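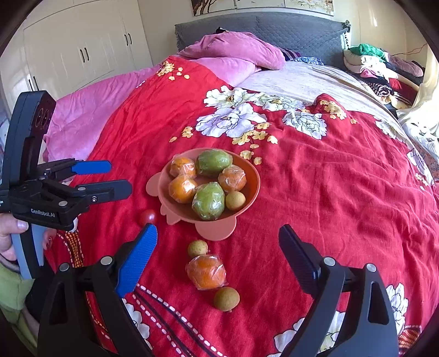
Monday, November 12, 2018

The bus from Stillmont dropped us at the bottom of the hill at 8 in the morning, and we walked up to the Rirnonari packing house with the fog still in the trees. They open it to visitors once a year, at the end of the early citrus picking. I had wanted to go last year, but the road was closed in October and they called it off.

There is no charge. You sign a book at the gate, get a hairnet and a paper badge, and wait on a bench until a guide comes for you. Our group had 12 people in it, most of them from town. Two were students from the farm college and asked better questions than the rest of us.

Our guide was Gudrun Tiedemann, who runs the grading floor. She talks quickly and doesn't repeat herself, so stand near the front if you get her.

## The receiving yard

Fruit comes in by truck from the growers along the Dinu valley. Each load is weighed, given a number and left in the shade until the line is free. The one being unloaded while we stood there was load 1537. Gudrun took an orange from the top, cut it in half and pressed it on a hand juicer to check the sugar. She passed the other half around. It was sharp, and she said it would be held for a few days before going out.

## Washing and grading

This was the loud part. The fruit rides up a belt, goes under sprayers and brushes, and then rolls through a drying tunnel. After that it passes a row of people under bright lights who pull anything split, soft or badly marked. The marked fruit goes to a juice plant on the coast. The soft fruit goes to a pig farmer.

I had always assumed that green patches on an orange meant it wasn't ripe. Gudrun said skin color depends a lot on how cold the nights have been, and that she goes by weight and the juice test. A heavy orange for its size is the one to buy.

Sizing is done by rollers set at widening gaps. Small fruit drops first, large fruit last. One of the students asked how often the rollers jam, and the answer was every day.

## Wrapping

Most of the crop leaves loose in cartons. A smaller part is wrapped one piece at a time, for shops that want it that way. The wrapping room is quiet and cold – bring a sweater. The film slows down drying, so the skin stays smooth longer on the shelf. It also keeps one moldy orange from spoiling its neighbors. On the other hand, it is a lot of plastic, and one woman in our group said so more than once. Gudrun said they have tried paper and are still trying it.

At home she keeps citrus in the refrigerator if it has to last, and in a bowl if it will be eaten that week. Tomatoes she leaves out.

## The shop and lunch

The shop is a counter by the exit. They sell seconds by the bag, marmalade, and a bitter orange syrup made in Jurnorness. I bought two bags and the syrup. The marmalade had sold out before we got there.

Lunch was soup and bread in the canteen, and it was fine. Coffee was extra.

## If you go

- The bus back leaves from the lower road, 200 yards past the gate. The stop has no sign.
- Wear closed shoes. They turned away a man in sandals.
- Photos are allowed in the yard and the shop, but not on the grading floor.
- Allow two hours, or three with lunch.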